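Notes on Paper Cups and the Keeping of Small Dry Goods

Readers of this blog will be aware that the back room at Zollside serves three purposes: it is a store, a packing room and, on most afternoons, the place where tea is drunk. The present post concerns the first two. It sets out how small dry goods are now portioned and kept there, and it replaces the remarks made on the same subject last October, which should be disregarded.

The difficulty was one of quantity. Coloured sand, craft granules, seed and bath salts arrive in large sacks and leave in very small amounts. For several years I transferred everything into glass jars. Jars are pleasant to look at, but they are heavy and slow to wash, and a jar with a narrow neck cannot be filled without a funnel. Two were broken in a single month. My cousin Đức Tô, with whom I share the room, proposed that the jars be kept for the shelf and that disposable paper cups be used for everything in between.

I resisted this proposal for a time. It seemed wasteful, and it still does to some degree. We have accordingly adopted a rule that a cup is given to one material and stays with that material until it is no longer fit for use. A cup which has held salt is not afterwards given to sand. Cups in use stand on the lower shelf, in a shallow tray lined with brown paper, and the paper is changed when it has collected enough spillage to be worth folding up and emptying.

The cups were bought in a carton of 1,212, a figure I can explain only by supposing that somebody at the supplier miscounted in our favour. The carton cannot be stored whole, as it blocks the door to the yard. The cups have been divided into sleeves and laid on their sides above the sink, well away from the splash. Paper cups absorb damp along the seam before they show it anywhere else, and a sleeve left near the kettle in the first week had to be thrown away.

As to filling, a cup should not be taken above half for any material that is to be poured. A level of 200 grams was tried for the heavier granules and found to be too much; the sides bowed when the cup was lifted. The scale is a Rosmont kitchen scale of no great age. It should be returned to zero with the empty cup in place, and the reading should be allowed to settle. Đức prefers to fill by eye and is usually close. I prefer the scale, and the labels are written from the scale.

Labels have been a matter of some discussion. Writing directly on the cup is quick, but the pen drags on rough paper and the ink spreads. Gummed labels come away when the cup is handled often. The present arrangement is a strip of masking tape on the tray in front of each cup, with the name of the material and the date of filling. It depends on cups being put back where they were found. Toàn Phí, who packs for us when orders are heavy, has asked for the name to be on the cup as well, and this will be tried.

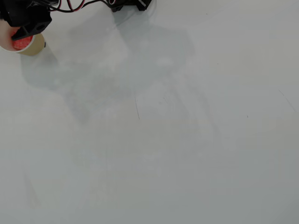
Colour is the other means of telling one material from another, and for this the paper cup has proved better than I expected. A strong colour is easily picked out against a white rim. Red in particular reads well from above, even where it is speckled with pink and white, and a plain tan outer wall does not compete with it. The paler materials are less obliging. White sand and fine salt look very much alike in a cup, and I would advise anyone keeping both to place them at opposite ends of the tray.

Pouring is best done over the sink tray, with the cup tilted slowly and turned a little as it empties. The rolled rim does not give a clean stream. Where a narrow opening has to be filled, I fold a piece of stiff card and pour along the crease. The metal scoop is kept for the sacks only.

The sacks themselves remain under the bench, closed with wooden pegs. A lidded bin has been considered and measured for, but the one I liked was seven centimetres too tall. If any reader knows of a lower one with a flat lid, I should be glad of the name of the maker.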